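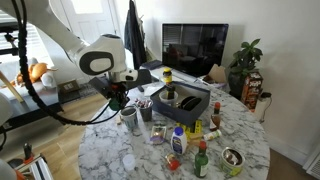
Aula 3. Organização de espaços pequenos: inventário, zonas e rotina

Disciplina: Gestão do Espaço Doméstico e de Trabalho
Docente: Nisreen Dabbas
Versão do texto: 5 Jul 2021

1. Ponto de partida

Na aula anterior vimos a diferença entre arrumar e organizar. Arrumar é devolver as coisas ao lugar. Organizar é decidir que lugar é esse. Quem arruma sem ter decidido repete o mesmo trabalho todas as semanas, e foi o que apareceu na maior parte dos diários entregues em junho.

A aula de hoje trata das superfícies horizontais: mesas, bancadas, tampos de cómoda, parapeitos. São os sítios onde os objetos pousam a caminho de outro lado e acabam por ficar. Uma caixa aberta em cima da mesa, com um copo de plástico lá dentro, é um caso típico: começou como embalagem e passou a servir de recipiente.

2. Inventário

O inventário faz-se antes de mexer em qualquer coisa. Escreve-se o nome do objeto, o sítio onde está e a última vez que foi usado. Não se avalia nada nesta fase. O aluno que começa a deitar fora durante o inventário perde a informação de que vai precisar no ponto 3.

No estudo de caso da loja Cornum, o primeiro inventário tinha 796 entradas. Depois de juntar os repetidos, a lista ficou bastante mais curta, e foi sobre essa segunda lista que se tomaram as decisões. O caso completo está na pasta da disciplina, com os comentários de Wissam Rawashdeh.

Vocabulário a reter:
Objeto residente: tem lugar na superfície e é usado ali.
Objeto de passagem: está à espera de ser levado.
Objeto órfão: não tem lugar em parte nenhuma da casa.

3. Zonas

Cada superfície divide-se em zona ativa e zona de apoio. A zona ativa é a que a pessoa alcança sem se levantar nem esticar o tronco. Na disciplina usamos a proporção 70/30: 70% da área fica livre para trabalhar e 30% pode ter objetos residentes. É uma convenção de ensino. Numa cozinha a proporção muda, e numa mesa de costura muda ainda mais.

Os recipientes entram só depois de definidas as zonas. Comprar caixas primeiro é o erro mais comum. Uma caixa sem tampa mostra o conteúdo e enche depressa. Uma caixa com tampa esconde-o e tende a ser esquecida, sobretudo quando fica por baixo de outra.

Para cabos e auscultadores recomenda-se um recipiente baixo, com um único tipo de objeto. Misturar cabos com papéis obriga a tirar tudo para encontrar uma coisa.

4. Rotina

A rotina de manutenção tem uma regra: os objetos de passagem saem da superfície no próprio dia. Os órfãos vão para uma caixa de espera, revista uma vez por mês. Rekha Sisodia propõe uma revisão semanal, que funciona melhor em casas com crianças (ver a discussão no texto de apoio, segunda parte).

5. Trabalho para a próxima aula

Escolher uma superfície em casa e fazer o inventário completo.
Classificar cada objeto como residente, de passagem ou órfão.
Desenhar a planta da superfície com as duas zonas, à mão, numa folha A4.
Entregar a Tamer Semaan no início da aula. Quem falta envia pela plataforma até à véspera.

Leitura: capítulo sobre armazenamento vertical, até à secção das prateleiras.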